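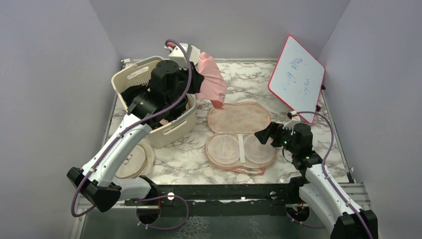 Figure 1. Single item: a piece of pink cloth.

4. Sorting before the wash

4.1 What households recorded

The diaries cover eight weeks and 117 households in the Minami and Lususano districts. Each household wrote down every load it washed, who had put it together, and what had been left out of it. After we removed entries with no date or no list of items, 2356 loads remained. Two coders (Hamada and Tanabe) read all of them and marked each load as sorted, partly sorted, or unsorted. Where the coders did not agree, Miyazaki read the entry and made the final choice.

We had expected color to be the main reason for keeping items apart, and for most households it was. Color was not used in the same way by everyone, however. Some diaries divided clothes into whites, lights, and darks. Others had only two groups, "white" and "everything else." Light colors were the hardest to place. A single pink piece, such as the cloth in Figure 1, was washed with whites in some homes and with darks in others, and a few households moved the same pink or yellow shirt back and forth from one week to the next. When asked about this in the follow-up interviews, people often said that it depended on which load had room.

Fabric came second. Towels were washed alone more often than any other item. Bras and other underwear with molded or padded parts were the items most often named as needing care, yet they were also commonly found in general loads. Several people told us that they owned a mesh bag for such items and did not know where it was.

4.2 The basket as a sorting point

In homes with one basket, sorting was done late, usually on the floor in front of the machine. Clothes of different colors and fabrics sat together until wash day, as in Figure 2, and the person doing the wash had to take the pile apart again. In homes with two or more baskets, part of the work was done by whoever dropped the item in. This sounds like a saving, but the diaries are mixed on the point. Adults who washed for others wrote many notes about items in the wrong basket, and a few had gone back to a single basket for that reason.

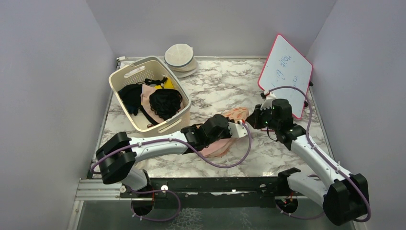 Figure 2. Mixed items in one basket, including a crumpled black garment, a light pink garment, and a black bra.

The size of the basket mattered more than its number of sections. Where the basket was about as large as the drum, people tended to treat a full basket as a load and tip it in unsorted. Where it was larger, they had to choose what to take out, and color was the usual basis for the choice. One participant in Lususano had changed to a smaller basket after moving and wrote that she "stopped sorting without deciding to." We did not measure the baskets ourselves and rely here on what people reported.

4.3 Who sorts

The person who started the machine was also the person who sorted in most homes. Children were often asked to bring clothes down but were less often asked to divide them. In shared apartments, each person usually washed their own clothes, and these loads were the least sorted in the data. The reason given was almost always the same: one person did not have enough clothes to fill two loads in a week.

Habits learned from parents came up in many interviews. People who sorted by color could often say who had taught them, and some kept to rules that they no longer thought were needed with cold water and current detergents. Du Plessis and Shibata found a similar pattern in the Ument pilot interviews, where rules about whites lasted longer than rules about ironing.

4.4 Limits of the diary data

Keeping a diary may change how people wash. Some participants wrote that they had begun to sort more carefully once they had to list the items, and loads in the first week were sorted more often than loads in the last. We kept the first week in the counts but did not use it for the comparison between one-basket and two-basket homes. The diaries also say little about damage. Color transfer was noted when it was obvious, mainly on white socks and shirts, and slow fading was hardly noted at all. Finally, the last diaries were collected on 9/29/19, before the weather turned, so heavy winter clothes and blankets are largely missing from the lists.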